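Hevard Folding Work Table, White

Product code HV-1962
In stock – usually sent within 4 working days

The Hevard is a folding table for workrooms, village halls, craft fairs and anywhere else that needs a flat surface for the day and the floor space back in the evening. It has a matte white top and a powder-coated steel frame. The legs lock with a sliding collar at each corner.

We have sold this table under the Hevard name for a good while and the design has changed very little. The current version has a stiffer centre rail and wider feet, both asked for by people who use it on uneven floors. Older legs do not fit the new frame, so please check which version you own before ordering spares.

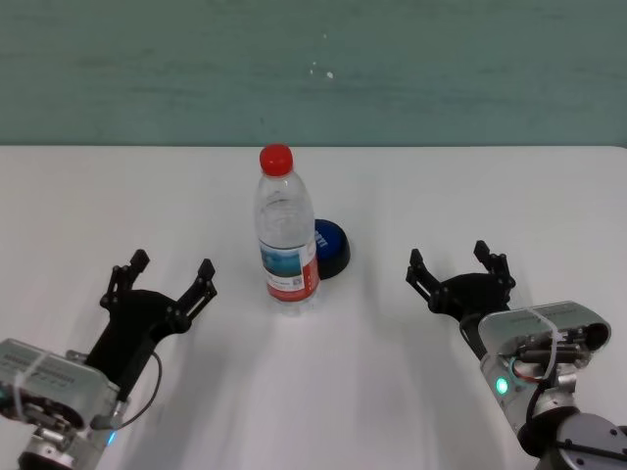
Matte white top, with a red-capped water bottle.

The matte finish keeps glare down under strip lights and wipes clean with warm water and a little washing-up liquid. Do not use scouring pads or bleach. Ink and felt pen should be wiped off the same day – left longer, they may leave a faint mark. Use a mat under anything straight from the oven or hob.

Maximum load is 50 kg, spread evenly. Do not sit or stand on the table.

What's in the box
Table top with frame attached
Four legs
Four rubber feet
Hex key
Instruction sheet

Delivery and returns
Delivery is to the ground floor. Two people are needed to lift the box. Unused tables can be returned within 50 days in the original packing, and we will arrange collection.

Spares
Feet, collars and leg sets are kept in stock at our Narnent warehouse. For anything not listed, contact Olga Frade in the parts office, open until 4 pm.

Also in this range
Jorkholm trestle pair
Delacroix stacking stool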